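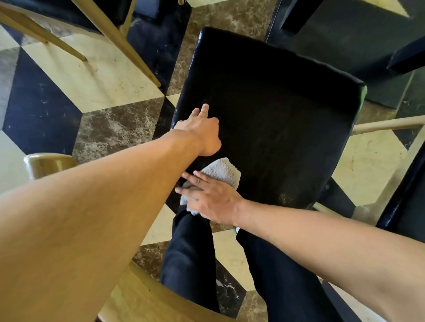

Issue 65

Right, chairs. I know I said last time that I'd be writing about the curtains, and the curtains are coming, but I sat down to my toast in the morning, looked across at the chair opposite and saw the state of the seat. Black seats are a funny thing. You buy them thinking they'll hide everything, and they do hide tea and gravy and biro. What they don't hide is dust, crumbs, flour, dried splashes of milk, fingerprints, or that sort of greyish film that builds up where people's legs go. So the whole morning went on chairs (and a bit of the afternoon, if I count the sitting down afterwards with a biscuit).

I'm a bit evangelical about old towels for this job. I've bought the proper microfibre ones, a pack of Manico cloths from the market, and they're lovely on windows, but on a smooth black seat they just seem to push the bits from one side to the other. A bit of old towelling has some grip to it. You fold it over so you've got a nice thick wad, put your palm flat and go across in long strokes, with the other hand holding the seat still. Then you turn the cloth to a clean side and do it again. If there's a seam round the edge, run a fingertip along it through the cloth, and don't be upset by what comes out.

I don't use much on them. Warm water with the tiniest squirt of washing-up liquid, cloth wrung out until your wrists complain, and then a dry going-over. I did try a spray called Urka for a while, which smelled of oranges and left the seats so slippery that my Sunday best trousers and I nearly parted company with the furniture. Never again! The rest of the bottle has gone under the sink with the other things I'm not going to use and won't throw away.

The wooden parts take longer than the seats, and I always forget that. Legs first, then the rails, then round the back. The curved bit at the top is the mucky bit because it's the part everybody grabs, me included. I've never once moved a chair by any other part of it. You don't notice with light wood until you've cleaned half of it and then there's a definite line, and once you've seen the line you're committed to doing the lot.

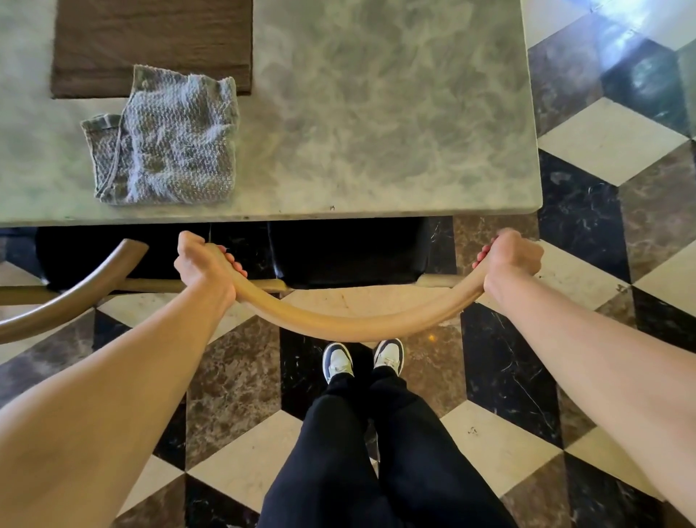
Can you use the same cloth on the seats and the wood?
I'd keep two on the go, a damp one for the seats and a barely damp one for the wood, then dry the wood straight after so the water doesn't sit in the joints.

That's the one I get asked most, along with whether I put polish on the wood. I don't, or hardly ever. I've got a tin of Godden wax that I bring out about as often as the Christmas tablecloth, and I use so little of it that I expect it will outlive me. If you do wax, go easy on the top rail or you'll be wearing it on your hands all through dinner.

While the chairs were out I had a go at the table as well, and I do love a marble top, but it needs watching. Nothing sharp goes near mine, so that's no vinegar, no lemon, none of those clever natural cleaners people swear by. Plain soapy water and a dry towel. I've also learned to wipe right along the front edge, where the crumbs line up waiting for your sleeves. The placemats get a shake out of the back door and a wipe on both sides. If yours have a bit of weave to them, wipe along the ribs and you'll fetch up far more than you would going across.

And then there's the floor. Mine is the patterned sort, with cream and brown and a very dark navy in it, and I think whoever chose it must have had a houseful, as you could drop an entire slice of fruit cake on it and not find it till spring. I used to do the floor first and then the chairs, which is daft when you think about where the crumbs go. Chairs, table, floor, in that order, and lift the chairs when you put them back so they don't scrape. Two hands on the top rail, one at each end. I've had a set of felt pads from Mugo sitting in the drawer since January, meant for the bottoms of the legs, and I'm going to stick them on this week. I've written it on the calendar in pen.

Some of you asked after the loose chair leg I was moaning about in the spring. It's been glued, and it was clamped overnight with a belt because I couldn't find the clamps, and it's holding up so far. I'm still sitting on that one myself and giving visitors the others.

Curtains next time, I promise. They're down already and in a heap on the landing, so I'll have to.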